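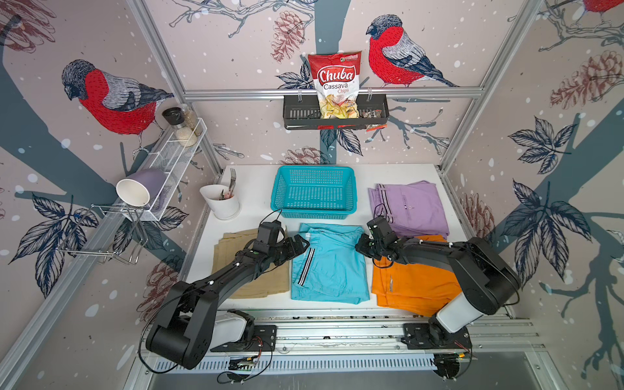 Munville votes to keep its clothing swap, and its rules

July 20, 2019

The Munville clothing swap will stay in the old Grirnside shoe store for another year, after council agreed to renew the lease at a meeting that ran well past supper and included a lengthy exchange on the meaning of the word "cardigan."

The vote was 5 to 2. It gives the swap, known as Modness, the use of the Grirnside building on Ryu Street until the end of next July, at the same token rent it pays now. In return, Modness has agreed to open one evening a week, fix the front step and stop putting the overflow rack on the sidewalk, where it has twice been taken for a yard sale and once been bought.

"The rack was fifteen dollars," said Mi-kyung Tak, who started the swap and still runs it. "We got it back. He was very nice about it. He'd already painted it."

For anyone who has managed to live in Munville without being handed a bag of somebody's sweaters, the swap works on points. You bring in clean clothes, you get points, you spend the points on other people's clean clothes. A T-shirt is worth one. Trousers are worth two. A winter coat is worth six, or eight if the zipper works, and there is a person at the counter whose job is to find out if the zipper works.

Modness took in 1674 items in February, its busiest month so far, and sent 596 of them on to the textile recycler in the next county. The February rush is blamed on a popular television program about tidying up, which caused much of the town to hold its belongings one at a time and find them wanting. Most of what came in that month was pants.

It was the recycling that brought the matter to council. Coun. Uriel Cisneros, who voted against the renewal, told the meeting he had no quarrel with the swap itself and had in fact got a decent raincoat out of it. His concern was the cost of hauling away what nobody picks. The town covers the truck, and the truck has been going more often.

"We're paying to move clothes from people who don't want them to a place where other people don't want them," Cisneros said. "I'd like us to at least slow down."

He proposed that Modness refuse anything with a stain, a missing button or the name of a corporate golf tournament on it. Tak replied that without the golf tournaments there would be no men's section.

The stain rule passed. The button rule was sent back for rewording after a resident pointed out that some garments are not meant to have all their buttons, and asked to be shown where the bylaw defined all. The golf tournament rule was withdrawn by its author, who was wearing a shirt from the 2011 Munville Chamber Classic.

The cardigan question

Much of the evening went to the points chart, which is taped to the wall beside the cash drawer (there is no cash in it; there are points in it). Under the current chart, a sweater is worth three points and a jacket is worth five. A cardigan is not mentioned.

This has been a sore spot since spring. Several regulars say a cardigan opens at the front, has pockets and is worn over a shirt, and that a thing of that description is a jacket. Others say it is a sweater that somebody has cut up the middle. Three letters on the subject were read into the record, one of them in full, including the part about the letter writer's sister-in-law.

Council declined to rule, on the advice of the clerk, who said she could find no authority for a municipality to do so. Tak said afterward that Modness would settle on four points and that she expected both sides to be unhappy by the weekend.

Also left alone was the folding policy. Everything brought to the swap has to arrive folded, and Modness will hand back a bag that has simply been stuffed. A sheet at the door explains how: sleeves in, bottom up to the collar, once more if it's long. One ratepayer told council the policy was elitist. Another said it was the only reason her teenage son could fold a shirt, and that she'd be obliged if the town could bring in something similar for towels.

Tak was unmoved. Clothes that come in folded go onto the shelves in a few minutes, she said, and clothes that come in balled up in a garbage bag take all afternoon and have to be steamed. The steamer was donated and has two settings, off and alarming.

What changes for visitors

The evening opening starts in August. Hours will be posted on the door and in the library once Tak has sorted out who has keys, a list she described as longer than she would like. Two former members of the choir that used to rehearse upstairs are believed to be on it.

The points limit stays as it is. Nobody can carry a balance of more than 18, a cap brought in last year after one household built up enough to clear out the children's snowsuits in a single visit. The snowsuits came back in April, outgrown, and earned the household its points all over again. Tak said it was all within the rules and she had admired the planning.

Shoes are still out. People ask, given the building, and the old foot-measuring gadget is still bolted to the floor by the window, where it does a steady trade with children who want to know what size they are. But Modness tried shoes for one month and found that people bring shoes the way they bring zucchini. Hats are in, if they've been washed. Swimwear is in if it still has the tags. Socks are at the discretion of the counter, and the counter has been known to be harsh.

The front step is to be fixed by the end of September. The step has been loose since the shoe store closed, and regulars know to go up it on the left. Council had earlier been told it was the town's job to repair, then that it was the tenant's, then that it was technically part of the sidewalk — a finding that pleased no one, least of all public works. In the end Modness took it on in exchange for another year of the low rent. A retired mason on Cooper Road has offered to do it for points.

Cisneros asked how many points a step was worth. Tak said they were still talking, but that he had his eye on a wool overcoat.

The recycling costs will come back to council in the new year, with figures from the truck. Cisneros said he would be watching them closely. He also asked, before the meeting moved on to the matter of the arena parking lot, if anyone had turned in a pair of brown corduroys, 34 waist, which he said had left his house without his knowledge.

They had gone in June, for two points. Tak said whoever has them seems very happy.

Donations are accepted at the back door on Ryu Street during open hours only. Please don't leave bags overnight. The raccoons have been at them, and they don't fold anything.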